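Open day at the old Tkachuk works, Samcombe

I went to the open day in Samcombe on 16th June, mostly for the building. The Tkachuk works made paper bags until last April, and now the halls are let to small firms and workshops. I took the bus from Lestport, which needs 53 minutes and stops right before the gate.

Visitors go in groups of 13, and our tour started in the boiler house. The boiler is gone, but the brick chimney stands and one may look up inside it. Then we crossed the yard to the long hall, where the roof has 68 windows, all facing north. Our guide explained that the workers had asked for this light, as they had to match the colours of the printing by eye. I liked this part best - the light is very even, also on a bright day.

On the upper floor the doors of the tenants were open. Flomalar, a small bookbinding firm, let us fold and sew a little notebook. Mine is not straight, but I keep it.

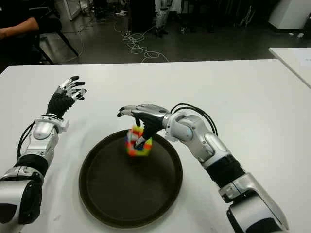 A hand with its fingers spread, near a round black tray on a white table.

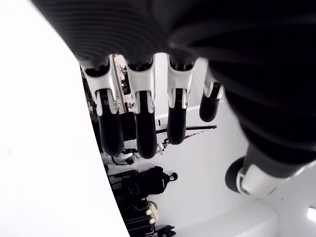 Is it possible to visit the works on a normal weekday?
Only the yard and the canteen are open then; for the halls you must wait for an open day.

The canteen deserves a few words. It has kept the old green tiles and the long benches, and the pea soup costs 4 pounds with bread. At noon the queue went out to the yard, so I would advise to eat early. The toilets are in the gatehouse and the sign for them is easy to miss. The stairs to the upper floor are steep, and a lift is planned but not yet built.

I took the last bus back to Lestport, with my notebook and a free map of the site.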